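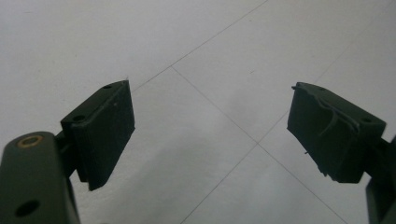 Figure 3. The hand-held gripper, open over the floor tiles.

3.2 Collecting demonstrations with the class

I should say up front that our student team had never built a data set before, and neither had I. Lucie Simard and I ran the project as a spring elective at Hullthorpe, and the plan was simple enough: everybody takes a turn with the hand-held tool, picks things up, puts them down, and we train on whatever comes out. We called the tool Issa (the students voted, I lost). By April we had 3,611 clips, and going through them one by one taught me more than the training runs did. Pad wear was the big thing I had underrated. In Figure 3 the left pad is still smooth, while the right one has a strip of its rubbery layer peeling up in a wave and a ragged edge with a little flap at the corner. A policy trained on clips like these sees two different fingers, and I wanted to know if it cared.

So we sorted. Ghada Awwad wrote a short labeling guide, and the students tagged each clip "clean," "worn," or "can't tell." We argued a lot about that last one! Clips where a pad was hidden for most of the grasp went straight into it, and so did 122 clips that two students had tagged differently and couldn't settle over lunch.

For the comparison we trained one policy on clean clips only and another on an equal-sized mix, then ran each for 60 trials per object on the classroom arm. Same starting poses, same person resetting the objects -- usually me, with a coffee. We left the cloth items out of this round because the students kept folding them differently between trials, and I didn't trust the numbers. They come back in Section 4, along with the grasp failures sorted by object and pad condition.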